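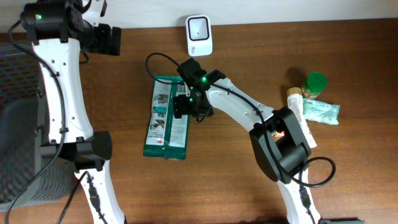 Leave the table alone

By Shamim Sandhu

I am against the decorated table. In our flat in Gelard we had a runner, two candles and a bowl for fruit, and every evening we carried all of it to the shelf before we could work. In August I put it away for good. A basket may stand at the side, and a packet may lie there while somebody needs it. More than this I do not want. My husband says that bare wood looks sad. I find it restful, and I can wipe it with one cloth before dinner.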